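The storeroom at Trorum holds 589 bins, and most of them are full of things nobody has bought new in years. The company repairs and resells small office equipment from a former bakery in Gultberg. Its cable section is run by a technician who has worked there for seven years and who asked not to be named, on the grounds that friends would start bringing bags of old chargers to the house.

We spoke for most of a morning about sorting thin cable, cord and loose wire. The conversation has been shortened and put into order.

## Intake

Material arrives mixed. Offices clear a cupboard into a box, tape the box and send it. Trorum opens each box on a flat surface and does no untangling at that stage.

"The first pass is by thickness only," the technician said. "Thick power leads out, flat ribbon out, everything under three millimeters stays. If you start pulling at knots in the first pass you are there all day, and you have not learned what is in the box."

The thin material is the difficult fraction. It has little weight and it holds whatever bend it was given last. A kilogram of power leads takes a few minutes to sort. The same weight of thin wire can take two hours.

"People estimate by volume. A box looks half empty, so they think it is half the work. With thin stuff it is closer to the reverse. A loose box has had room to move in the van."

Boxes are logged by sender and weight. The log used to include a description of contents, but this was dropped after a trial in June showed that the descriptions were rarely read and took longer to write than the first pass took to do.

## Surface and light

Asked what matters most in a sorting station, the technician named the surface before any tool.

"Hard, flat, wipeable. No felt, no rubber mat. Rubber grips the insulation and you get a second knot while you are opening the first one. A smooth top lets the strand slide toward you."

Color is a matter of dispute within the section. A plain white top shows dark wire well but hides white and clear insulation. A patterned top, such as a marble print, hides a little of everything. The technician has worked on both and does not consider the difference large.

"You find the end with your fingers more often than with your eyes. I would put money into the lamp before I put it into the top."

The lamps at Trorum are mounted on both sides so that the hands do not throw a single hard shadow. They were set at a lower height originally and were raised when taller staff complained of glare. The present height is a compromise – short staff tilt the shade.

## Baskets

The section changed from cardboard trays to perforated plastic baskets three years ago. The reasons given were ordinary. Cardboard sheds fiber, collects dust in the corners and softens along the rim. A perforated basket can be rinsed under a tap and stacked while still damp.

"The holes have one fault," the technician said. "A cut end will go through a hole and hook on the other side. Then you lift the wire and the basket comes with it. So you coil before you drop. It does not have to be a tidy coil. Two or three loops and the end laid flat is enough."

Baskets are bought from a housewares wholesaler, Vallia, and whichever color is in stock is accepted. The section has tried to give each color a meaning, with mixed results.

"White and one other color, that works. People remember one exception. We had a plan with 6 colors and a chart on the wall, and after a month the chart was the only thing that was still in order."

Under the present rule, colored baskets take whatever needs a decision from a second person. White baskets take material that is finished. An empty basket stays in its place so that the hand always travels to the same spot.

Rim shape was mentioned as well. A wide smooth rim is preferred to a rolled one, as thin wire slips under a rolled edge and has to be picked out. Depth is less important. Anything deeper than a hand's width encourages people to throw, and thrown wire lands crossed.

## Opening a tangle

The method for a small tangle has five steps and is printed on a card at each station. The technician recited it without looking, then went back and added to some of the steps.

1. Put the tangle down in front of the baskets, clear of the rims. Leave a hand's width on each side. A tangle that rests against a basket will catch in the perforations as it opens.

2. Flatten it without pulling. Press lightly with an open palm and let go. The outer loops spread and at least one end usually shows.

3. Separate by color where there is more than one. "Blue and teal together are a nuisance. Under a warm lamp they are the same wire. Red and blue you can do half asleep."

4. Take one strand out completely before touching the next. Work from both sides of the tangle, holding the mass still on one side and drawing the strand out on the other. Coil the strand in loose loops and lay it in the basket near the front edge, where it can be seen and lifted out again.

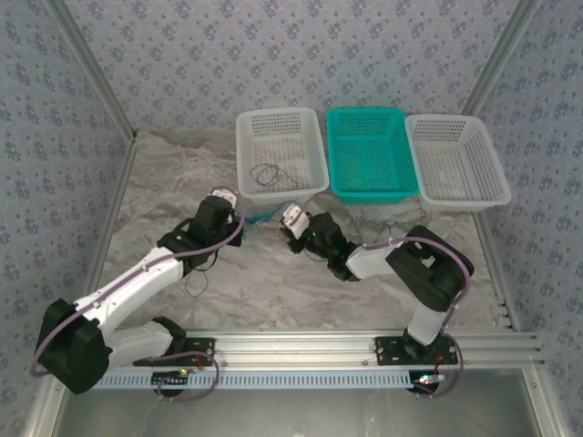

5. Stop at the set time. If the tangle has not opened, it goes into the colored basket for a second person, and the station moves on to the next piece.

The fifth step was added last. Without it, staff would stay with a single knot long past the point where the wire was worth anything.

"There is a value to the strand and it is low. I have watched a good worker spend most of an hour on a length you could replace for small change. It was very nicely done."

## Storage

Finished coils are tied with paper tape and moved to the bins the same day. Wire left in a basket overnight is not considered finished, whatever the color of the basket. Bins are labeled by diameter and conductor type. Length is ignored below 200 centimeters.

Larger lots go to Acheampong, a workshop on the other side of the river that rewinds small transformers and takes anything with sound insulation. The remainder is stripped and sold by weight.

The technician would like to see wider benches. The present ones take three baskets in a row with a little space left over, and a fourth has to stand on a stool. New benches have been measured for, and the door to the sorting room is too narrow to bring them in assembled.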